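Siment 卓上カカオグラインダー 取扱説明書
第4章 設置と初回の磨砕 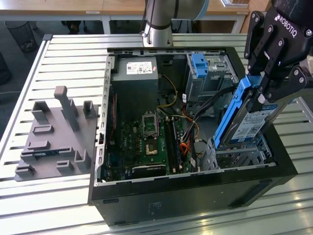

図4-1 ハードディスクドライブと青色のキャディ

本章では、本体の設置、石部品の慣らし運転、カカオニブの投入、磨砕、取り出しまでの手順を示します。焙煎および皮むきについては第3章、テンパリングについては第5章を参照してください。

4.1 設置場所

1. 水平で、振動の少ない作業台を選びます。運転中の本体は石の回転により細かく振動します。折りたたみ式の台や、脚にキャスターの付いた台には設置しないでください。
2. 本体背面の吸気口と壁との間を、こぶし一つ分以上空けます。
3. 室温を確認します。室温が低いとカカオバターが槽の内壁で固まり、磨砕の立ち上がりに時間がかかります。1月など寒い時期に暖房のない部屋で使用する場合は、4.4の予熱を必ず行ってください。
4. 電源コードを接続する前に、電源スイッチが「切」になっていることを確認します。
5. アース線を接続します。

注意
・シンク、蒸し器、食器洗い機の近くには設置しないでください。チョコレートは少量の水分で粘度が急に上がり、モーターに過大な負荷がかかります。
・延長コードを使用する場合は、定格に余裕のあるものを単独で使用し、束ねたまま使用しないでください。
・本体を移動するときは、必ず石部品と槽を取り外してください。

4.2 石部品の組み付け

石部品は、槽の底に固定された台石と、軸に通す一対のローラー石で構成されています。ローラー石には左右の区別があり、側面に「L」「R」の刻印があります。

1. 槽を本体の駆動軸に合わせて置き、手応えがあるまで時計回りに回します。
2. ローラー石の軸穴にほこりや粉が残っていないことを確認します。
3. 「L」の石を左の軸に、「R」の石を右の軸に通します。逆に取り付けると、石の摩耗が偏ります。
4. 樹脂ワッシャーを軸の外側に入れ、止め輪で固定します。
5. ローラーユニットを中央の支柱に差し込みます。石が台石に軽く触れる位置まで下ろします。
6. 加圧ノブを支柱の上端に取り付けます。この段階では締め込まないでください。指で止まる位置からさらに締めると、始動時に台石が欠けることがあります。
7. スクレーパーを槽の縁の溝に差し込み、先端が内壁に沿っていることを確認します。
8. 槽を手で一周させ、引っかかりがないことを確認します。

注記
樹脂ワッシャーは消耗品です。厚みが目に見えて減ったもの、縁が波打ったものは交換してください。交換用ワッシャーは部品番号1,070で注文できます。Golton型の旧ワッシャーは外径が異なるため、本機には使用できません。

4.3 慣らし運転

新品の石には、加工時の石粉が残っています。カカオを入れる前に、次の手順で慣らし運転を行います。石部品を交換した場合も同様です。

1. 槽と石を食器用中性洗剤とぬるま湯で洗い、十分にすすぎます。石を洗剤液に浸け置きしないでください。石は多孔質のため、においが残ります。
2. 水気をふき取り、風通しのよい場所で完全に乾かします。石の表面が乾いていても、軸穴の内側に水分が残ることがあります。
3. 4.2の手順で組み付けます。
4. 香りの弱い植物油を、台石の表面が隠れる程度に入れます。
5. グラニュー糖をひとつかみ加えます。
6. ふたを載せ、加圧ノブを緩めた状態で運転を開始します。
7. 油が灰色に濁ったら停止し、油と砂糖をすべて捨てます。
8. 紙タオルで石と槽をふきます。紙に灰色の汚れが付く場合は、手順4から繰り返します。

慣らし運転に使用した油と砂糖は食用にしないでください。流しに捨てず、紙に吸わせて可燃ごみとして処分します。

4.4 予熱と材料の準備

本機の槽の標準容量は、仕上がり重量で1,000 gです。これは砂糖、カカオバターなどの副材料を含む値です。容量を超えると、ローラーユニットが浮き上がり、粒が細かくなりません。反対に、材料が少なすぎると石同士が直接当たり、異音と摩耗の原因になります。

カカオ分70％のダークチョコレートを標準容量で作る場合の配合は次のとおりです。

カカオニブ 650 g
カカオバター 50 g
砂糖 300 g

1. カカオニブに殻や胚芽の硬い部分が残っていないか、平らな盆に広げて確認します。胚芽は細い棒状で、ニブより硬く、磨砕後もざらつきとして残ることがあります。
2. ニブを乾いた耐熱容器に入れ、50℃の乾燥庫またはオーブンで温めます。
3. カカオバターを湯せんで溶かします。湯せんの湯や蒸気が入らないように、湯せん鍋より口の広いボウルを使用します。
4. 砂糖を同じ温度の乾燥庫に入れ、湿気を飛ばします。塊がある場合は、あらかじめ崩しておきます。
5. ヘアドライヤーの温風で、槽の内壁と石を人肌より少し温かい程度まで温めます。バーナーなどの直火は使用しないでください。

注記
・黒糖、メープルシュガー、はちみつは水分を含むため、本機では使用できません。
・粉乳を加える場合は、脂肪分の高い全粉乳を使用し、砂糖の後に投入します。液体の牛乳や生クリームは投入しないでください。
・Mutiso農園のように油分の少ない豆を使う場合は、砂糖の一部をカカオバターに置き換えると、始動時の負荷が下がります。

4.5 投入と磨砕

警告
運転中は、槽の中に指、へら、温度計を入れないでください。ローラー石と台石の間に巻き込まれるおそれがあります。内壁の掃き落としは、必ず電源スイッチを「切」にし、石の停止を確認してから行います。

1. 溶かしたカカオバターを槽に入れます。
2. 電源スイッチを「入」にします。必ず材料の投入前に回転を始めてください。
3. ニブを大さじ1杯ずつ投入します。前に入れたニブが崩れて油がにじんでから、次を入れます。
4. 回転が遅くなったら投入を中断し、回転が戻るまで待ちます。戻らない場合は電源を切り、槽の外側を温風で温めてから再始動します。
5. ニブをすべて入れ終え、全体がゆるいペースト状になったら、加圧ノブを目盛り1まで締めます。
6. ペーストが滑らかに流れるようになったら、砂糖を数回に分けて加えます。一度に加えると油分が吸われ、石が止まることがあります。
7. 砂糖がなじんだら、加圧ノブを目盛り2まで締めます。
8. ふたをして磨砕を続けます。酸味を飛ばしたい場合は、ふたをずらして換気しながら運転します。
9. 最初の数時間は、ときどき停止して内壁に付いた粒を掃き落とします。掃き落としを怠ると、大きな粒が最後に混ざります。

磨砕時間の目安は、加圧ノブ目盛り2で16時間です。豆の種類、焙煎の程度、室温によって変わるため、時間だけで判断せず、次項の方法で粒度を確認してください。

4.6 粒度の確認

1. 運転を停止し、清潔な乾いたスプーンで少量を取ります。
2. マイクロメーターを使用する場合は、試料を同量の植物油で薄め、測定面に薄く塗って測ります。
3. 20 μm前後であれば、一般的な板チョコレートとして十分な細かさです。
4. マイクロメーターがない場合は、試料を舌と上あごの間で広げます。ざらつきが残る場合は磨砕を続けます。
5. 使用したスプーンは槽に戻さないでください。

注記
細かくしすぎると粒子の表面積が増え、粘度が上がって型に流しにくくなります。粒度が目標に達した後も香りを調整するために運転を続けるときは、加圧ノブを完全に緩めてください。

4.7 取り出し

1. 電源スイッチを「切」にし、電源プラグを抜きます。
2. 加圧ノブを外し、ローラーユニットをゆっくり引き上げます。石に付いたチョコレートはシリコンへらで槽に落とします。
3. スクレーパーを外します。
4. 槽を反時計回りに回して本体から外し、目の細かい金属ざるを通して乾いた容器に移します。
5. 続けてテンパリングを行う場合は第5章へ進みます。保管する場合は、浅い型に流して固め、においの強い食品から離して密閉します。

注意
槽は台石を含むため重くなっています。両手で持ち、傾けるときは台の上で縁を支えてください。

4.8 初回使用時の不具合

石が始動しない
加圧ノブの締めすぎ、または槽の中でカカオバターが固まっていることが考えられます。ノブを緩め、槽を温めてから再始動します。

運転中に停止し、表示灯が赤く点滅する
過熱保護が作動しています。電源を切り、本体が冷えてから再始動します。吸気口がふさがれていないか確認してください。

周期的にたたくような音がする
大きなニブ、または豆以外の異物が挟まっている可能性があります。直ちに停止し、ローラーユニットを外して確認します。

急に粘りが出て、もったりとした塊になる
水分が混入しています。この状態のものは元に戻りません。槽から取り出し、焼き菓子や飲料など別の用途に使用してください。槽と石は洗浄し、完全に乾かします。

ベルトの焦げたにおいがする
使用を中止し、ベルトの張りを点検します。点検の手順は第7章に記載しています。張りを調整してもにおいが続く場合は、Flimcombeサービス窓口に本体底面の製造番号を添えてお問い合わせください。

本章改訂日 7/11/22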